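Prallow Community Table Project
Progress report to the Haddad Fund
May 17, 2023

Period covered

This report covers the work done since our last report in December. It follows the headings in the grant agreement. Spending is set out in the separate budget sheet.

Summary

The project builds and repairs long tables for public rooms in Prallow and Brullstead. These are the tables used for shared meals, homework clubs, sewing groups and town meetings. The grant pays for timber, workshop rent, one part-time joiner and an evening course for adults who want to learn basic woodwork.

The first batch of tables has been delivered and is in use. The evening course is running. The repair service started later than planned and is still the weakest part of the work. We are asking for one change to the schedule, explained near the end.

Tables delivered

All the tables promised for Prallow are now in place. The library took the longest one, which had to be brought in as separate parts and put together in the reading room. The doorway there is narrower than the drawing we were given. We lost a day to this and now measure every doorway ourselves before cutting.

Brullstead is behind. The hall floor was being replaced and the town asked us to hold delivery until the new boards had settled. The tops are finished and stored flat in the workshop. The legs are cut but not fitted.

Timber prices went up over the winter. We changed supplier and now buy from Stokura, a sawmill on the Brullstead road. The boards arrive less even in color than the ones we had before, but they are dry and straight, and the joiner prefers them. The cost per table is close to the figure in the original budget.

Evening course

The course runs for 23 people in two groups. Both groups meet in the workshop after closing time. Most of those enrolled had never used a plane or a chisel. The first sessions covered measuring, marking and sawing to a line. The later ones covered joints, gluing and sanding.

Two people dropped out early because of shift changes at work. Their places were filled from the waiting list, so the groups have stayed full. The waiting list is longer than we can serve under this grant.

The sanding sessions needed more time than we allowed. Several learners went through the grits too fast and had to go back. We have added an extra evening on finishing, paid for out of the materials line, where we had a small amount left over from the change of supplier.

Each learner makes a small stool and then works on part of a table top. The stools go home with them. Feedback forms were handed out halfway through. The most common request was for more clamps, so that pairs do not have to wait for each other at the gluing stage. We bought a second set.

Surfaces and finish

The agreement asks us to report on the finish used for the tops. We tested oil, hard wax and water-based varnish on offcuts. Each offcut was left with a wet cup standing on it overnight and then wiped down. The oil marked badly. The varnish held up well but looked dull after repeated cleaning. The hard wax showed a light ring that came out with a cloth and a little more wax.

We chose the hard wax for rooms where somebody is able to look after the tops, and varnish for the rest. The library and the Prallow meeting room have wax. The school kitchen has varnish. A one-page care sheet goes out with every table.

Wooden surface in the first view, hand and wrist in the second.
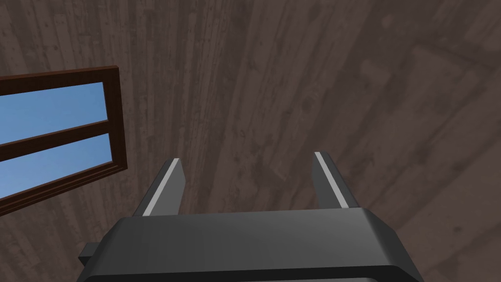
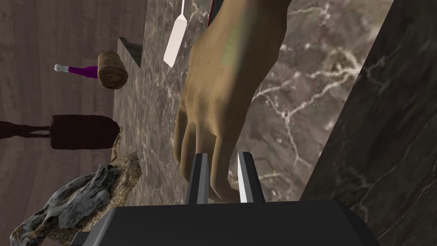 Repair service

The repair service was meant to open soon after the December report. It opened late. The back room at the workshop needed new wiring before we could run the sander and the dust extractor together, and the landlord took some time to agree to the work. That is now finished and paid for by the landlord.

Most requests so far are for loose legs and split tops. A few people brought in chairs, which the grant does not cover. We have referred those people to a furniture repairer in Brullstead.

The materials cost for repairs in this period was $487. This went on glue, screws, dowels and replacement rails. It is well under the amount set aside, which reflects the late start.

Problems and risks

The main risk is storage. Until Brullstead can take its tables, the tops fill one wall of the workshop and the evening groups have less room to move. If the hall is delayed again we will have to rent space elsewhere, which is not in the budget.

The joiner's contract ends before the last delivery date. We have talked about an extension and both sides are willing, but the hours need to be approved by the fund.

Request

We ask the fund to move the Brullstead delivery into the next period and to let us carry the unspent repair money forward with it. We do not ask for additional money. The full amount carried forward would be used for repairs and for the joiner's extra hours.

Next steps

Fit the legs to the Brullstead tops and confirm the delivery date with the town.
Print 100 more care sheets for the tables still to be delivered.
Hold the extra finishing evening for both course groups.
Put a notice about the repair service in the library and the school.
Return to the Prallow tables to check joints and tighten bolts.
Send the next budget sheet together with the repair log.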